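Clorkness 双腕キット 組み立て・設定ガイド
第4章 屋外シーンでの試運転
Lurnbridge 共同工房 貸出機・自宅製作機 共通
改訂:6月4日(水)

前の章:配線と通電確認
次の章:実機の屋外移動

この章の範囲

組み立てと通電確認が終わった双腕キットを、シミュレーター上の裏庭で動かすまでの手順をまとめています。実機のモーターはこの章では動かしません。実機側の電源は章の最後まで切ったままにしておいてください。
自宅で製作した機体も、工房の共用機も手順は同じです。違いがある箇所には【自宅】【工房】と付けました。

用意するもの

・設定用のパソコン(前章で Pandey ドライバーを入れたもの)
・Clorkness の機体定義ファイル
・Stilbridge 屋外シーン集
・操作用コントローラー、または左右の操作レバー
・有線のネットワークケーブル
・マウス(視点の移動に使います。タッチパッドだけでは操作しにくいです)

屋外シーン集は展開後に 2,223 MB になります。途中で容量が足りなくなると、エラーを出さずに一部の素材だけが抜けた状態で終わることがあります。先に空き容量を確かめてください。
【工房】奥の作業台のパソコンには展開済みのものがあります。上書きしないでください。

4-1 機体定義ファイルの読み込み

1. Pandey を起動し、「機体」から「新規読み込み」を選びます。
2. Clorkness の機体定義ファイルを指定します。フォルダー名に全角文字や空白があると読み込めません。
3. 「左右のハンド」の欄で、実際に取り付けたハンドの型を選びます。左右で違う型を付けている場合は、それぞれ別に指定します。
4. 「カメラ位置」を「頭部」にします。胴体前面に付けている場合も、この章の確認が終わるまでは「頭部」のままで進めてください。
5. 「保存」を押し、機体に名前を付けます。

注:名前は後から変更できますが、変更すると較正データとの関連付けが外れます。【工房】では機体の側面に貼ってある管理番号をそのまま使います。

6. 画面左下の表示が「機体 読み込み済み」になったことを確かめます。

この段階では背景は灰色一色です。関節がばらばらの位置に表示されるときは、定義ファイルと同じ階層に部品フォルダーがあるかどうかを見てください。ファイル単体をデスクトップに移した場合によく起こります。

4-2 シーンの選択と開始位置

1. 「環境」から「シーンを開く」を選び、Stilbridge 屋外シーン集の「裏庭」を指定します。
2. 読み込みが終わるまで待ちます。初回は進行表示が止まったように見えることがあります。ウィンドウを閉じないでください。
3. 「開始位置」で「テラス」を選びます。「芝生」は次章以降で使います。
4. 「機体を配置」を押します。
5. 「物理演算」を「停止」にしたまま、視点を「機体カメラ」に切り替えます。
6. 「初期姿勢」を押し、両腕が止まるまで待ちます。

注意:手順5より先に物理演算を「実行」にすると、初期姿勢に移る前の腕が自重で落ち、床に食い込んだ状態で始まることがあります。そうなった場合は「環境」の「最初に戻す」でやり直します。機体定義を読み直す必要はありません。

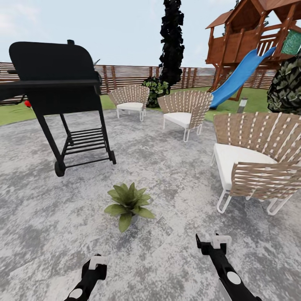 画面:Stilbridge 屋外シーン集「裏庭」(シミュレーション画像)/提供:Lurnbridge 共同工房 資料係

配置が済んだら、機体カメラの表示を次の順で確認します。

1. 左右のグリッパーが画面の下側から入り、どちらも前方の鉢植えのほうを向いていること。
2. 左手にバーベキューグリル、右手の手前に肘掛け椅子があること。左右が逆なら、カメラ設定の「左右反転」が有効になっています。
3. 奥の板塀が傾いて見えないこと。傾いている場合は 4-3 の手順で直します。
4. 椅子の座面が白く表示されていること。全体が桃色や市松模様になるときは、素材の展開が途中で終わっています。シーン集を入れ直してください。

グリッパーが片方しか見えない場合は、見えない側の肩の関節値を開きます。値が「未設定」になっていれば、機体定義でハンドの型を選び忘れています。4-1 の手順3に戻ってください。
両方とも見えない場合は、視点が「自由カメラ」になっている可能性があります。画面右上の表示を確かめます。

注:鉢植えは動かせる物体として登録されています。腕が触れると倒れます。グリルと塀は固定物で、当たっても動きません。その代わり、接触の警告が出て腕が止まります。

4-3 カメラの傾きを合わせる

板塀の横板を水平の目安に使います。塀が遠いほうが誤差を見つけやすいので、グリルや椅子の脚は目安にしないでください。

1. 「表示」から「水平線」を有効にします。
2. 水平線を上下に動かし、塀の横板の一枚に重ねます。
3. 左端と右寄りの二か所でずれを見ます。
4. ずれがあるときは「カメラ」の「ロール」を少しずつ変えます。一度に大きく変えると、どちら向きに直しているのか分からなくなります。
5. 合ったら「この値を機体に保存」を押します。

実機のカメラ台座が曲がって付いていても、この値では直りません。ここで保存するのはシミュレーター側の取り付け角です。実機の台座は前章の水準器の手順で合わせておきます。

カメラの上下の向き(ピッチ)は、グリッパーの先端と奥の芝生が同時に見える角度が扱いやすいです。下に向けすぎると移動中に前が見えず、上げすぎると手先が画面から外れます。空が画面の半分を占めるようなら下げてください。

4-4 腕の可動範囲を制限する

初めて動かすときは、必ず範囲を狭くしてから始めます。シミュレーターの中なので物は壊れませんが、この章で保存した制限値は次章で実機にそのまま渡されます。

1. 「機体」から「関節制限」を開きます。
2. 肘の上限を 90 度にします。左右とも同じ値です。
3. 手首の回転は既定値のままにします。
4. 「速度制限」を「低」にします。
5. 「左右の腕の干渉を監視」に印を付けます。
6. 「適用」を押し、続けて「保存」を押します。

注意:「適用」だけで閉じると、再起動したときに制限が消えます。実機に渡す前に、もう一度この画面を開いて値を読んでください。

【自宅】肘の部品を自分で印刷した場合は、上限をさらに小さくしても構いません。部品の積層方向によって、伸ばしきったときの強さがかなり変わります。大きくするのは、次章の荷重確認が済んでからにしてください。

4-5 操作の確認

ここから物理演算を使います。

1. 操作レバーをどちらも中央に戻します。
2. 「物理演算」を「実行」にします。
3. 腕がその場で保持されていることを確認します。わずかに下がって止まるのは正常です。下がり続ける場合は停止し、4-7 を見てください。
4. 左のレバーだけを前に倒し、左のグリッパーだけが動くことを確かめます。
5. 右も同じように確かめます。
6. それぞれの開閉ボタンを押し、グリッパーが開いて閉じることを確かめます。
7. 両方のレバーを中央に戻し、腕が止まることを確かめます。
8. 非常停止を押します。画面の縁が赤くなり、以後のレバー操作を受け付けなければ正常です。
9. 解除は「復帰」を長押しします。

左右が入れ替わっているときは、レバーの差し込み口を替えずに、Pandey の「入力割り当て」で入れ替えてください。差し込み口を替えると、共用機では次の人の設定がずれます。

4-6 移動の練習

台車付きの機体だけが対象です。卓上固定の機体はこの節を飛ばしてください。

1. 両腕を「移動姿勢」にします。
2. 鉢植えの手前まで前進し、およそ90 cm を残して止まります。距離は「表示」の「前方距離」で読めます。
3. その場で左に旋回し、グリルが画面の中央に来たところで止めます。
4. 開始位置の向きに戻します。
5. 鉢植えを避けて、椅子とのあいだを低速で抜けます。
6. 芝生の手前で止まります。

テラスの外周は曲線になっています。車輪の片側だけが芝生に入ると、機体が外側に向きを変えながら進みます。「路面抵抗」が「一律」のままだとこの動きは出ません。練習の二回目からは「素材ごと」にしてください。

椅子の脚は細いので、距離センサーの設定によっては検出されません。前方距離の数値が急に大きくなったり戻ったりするときは、脚のあいだを抜けて奥を測っています。数値だけを見て進まず、機体カメラの映像で確かめながら動かします。グリルの下の棚や脚のまわりでも同じことが起こります。

注:影の濃さは「環境」の「日差し」で変わります。画像認識を組み合わせる予定のある人は、この設定を変えて二、三回走らせ、結果を記録しておくと後の調整が楽になります。認識を使わない人は既定値のままで差し支えありません。

4-7 うまく動かないとき

腕が下がり続ける
 ハンドの重さが機体定義に入っていません。「機体」の「質量」で、実際に量った値を入力します。

グリッパーが閉じた後に震える
 「把持力」が高すぎます。一段下げ、物を挟まない状態で試します。

映像が遅れる
 無線で接続していないか確かめます。有線でも遅れる場合は「影」を「簡易」にします。植え込みの葉の表示を減らす設定もありますが、距離センサーの結果が変わるため、この章では使いません。

機体が床から浮いている
 台車の種類が違います。機体定義で台車を選び直し、再配置します。

「接触」の警告が消えない
 腕の一部が固定物の内側に入っています。「最初に戻す」を押してください。レバーで抜こうとすると、抜けた瞬間に腕が大きく振れます。

操作記録が残らない
 保存先が外付けの媒体になっていて、その媒体が抜かれています。【工房】では、記録は各自のフォルダーに保存し、帰る前に移しておきます。共用の保存先は9月の入れ替え時に消去します。

4-8 終了と記録

1. 両腕を「初期姿勢」に戻します。
2. 「物理演算」を「停止」にします。
3. 「設定を書き出す」を押し、機体名の付いたファイルができたことを確かめます。
4. 書き出したファイルを開き、肘の上限と速度制限が 4-4 で入れた値になっていることを読みます。
5. Pandey を終了します。
6. 【工房】利用票の「第4章」の欄に印を付け、使ったレバーを棚に戻します。レバーのケーブルは強く巻かないでください。

注意:書き出したファイルを別の機体に流用しないでください。同じキットでも、ハンドの型、台車、カメラの取り付け角が違えば制限値の意味が変わります。機体を組み替えた場合は 4-1 からやり直します。

次の章では、この設定ファイルを実機に読み込み、固定台の上で片腕ずつ動かします。始める前に、非常停止ボタンの配線と、機体のまわりの空きを確認してください。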